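Kitchen bench tips: picking grippers and pads for small jobs

Updated Feb 21, 2022

Quick notes from trying hand-held grippers on stuff out of the kitchen cupboard. Bamboo tea box this time, the kind with a lid and dividers inside. Good test piece. Cheap, light, has a lid edge, flat sides, and floppy packets to pick out.

Foam pads first. Best all-round grip on smooth bamboo, but they wear. Check the inner edges before each session. Any scuffing or frayed bits, trim it or swap the pad. A loose strand catches on teabag tags.

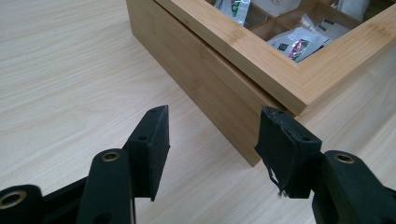 Rubber pads - I tried a set from Skurkero. Grabby on wood, too grabby on foil. Packets stick and come out two at a time. Fine for jars.

Set the opening before you go in. 75 mm is plenty for a packet, wide open for the lid. Going down into a compartment with the fingers too far apart just bumps the dividers and shoves the whole box accross the table.

Lids: go for the corner, squeeze the wood frame and stay off the window. Two grippers beat one if the lid is a tight fit. Lift slow. Tilt, then up.

Tighten the finger screws every 7 runs or so. Mine work loose and then the tips dont meet.

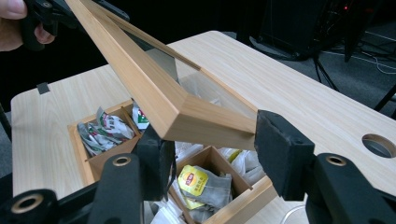
Can one set of pads do both the lid and the tea bags?

Foam will, if it's in good shape. Thick pads are great on the lid but clumsy between dividers, so if you only do packets get the thin ones. The Genon thin pads lasted me 3 weeks.

Other stuff:

Pull crumpled packets by a top corner, never the middle.

Wipe pads with a barely damp cloth. No soap, it leaves them slick.

Keep spare screws in a pill bottle with the size written on it.

Put a bit of shelf liner under the box if it slides. Take it away again for the last few tries - you want to know if the grip is any good without it.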